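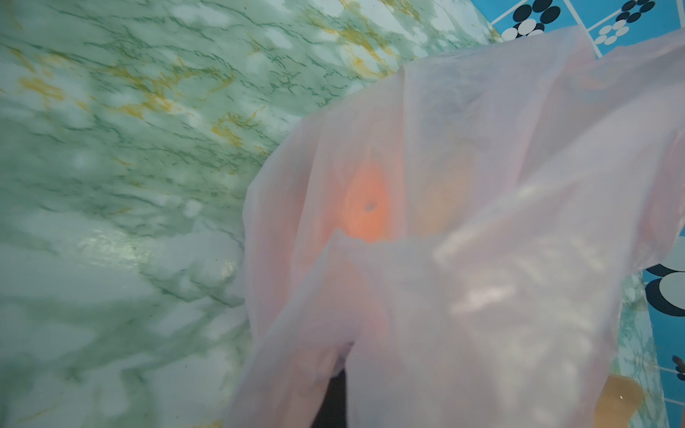 Bag test stalls again at Limeck

Brunello Piras wants it known that the two-arm cell passed its safety review in August. Fine. What the review didn't cover was film plastic, and that's where the trouble has been.

In 45 tries at unloading fruit from a thin carrier bag, the left gripper lost its grip on the plastic without reporting it 3 times. The software logged "held" and the right arm kept going. One of those runs ended with a torn bag and a wrist cable pulled out of its clip.

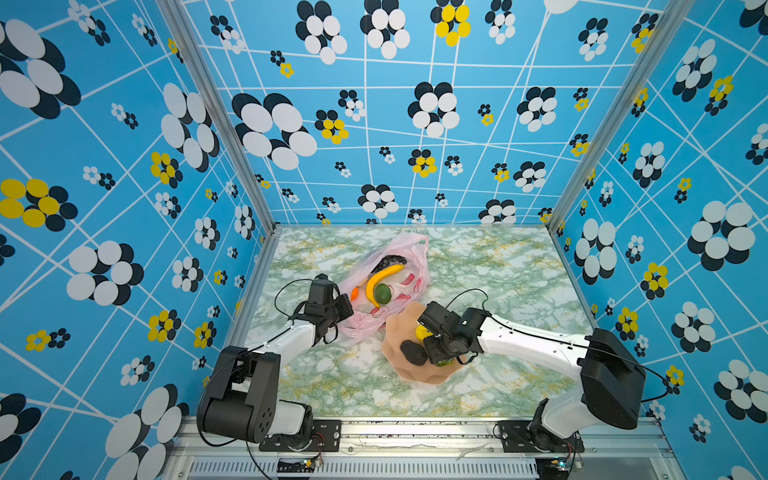
Unloading test with the pink bag and scalloped tray.

Celtex, who supplied the grip sensing, suggests a lower force threshold. Bijan Kazemi tried that and got false alarms on bare fingers, so color us unconvinced. He has cut arm speed for now and asks that hands stay out of the cell until both arms are powered down – a "paused" screen doesn't count.

We were promised over 900 clean cycles before the Canden visit. I'd like to see four in a row first. Faults go to Bijan, with the log attached.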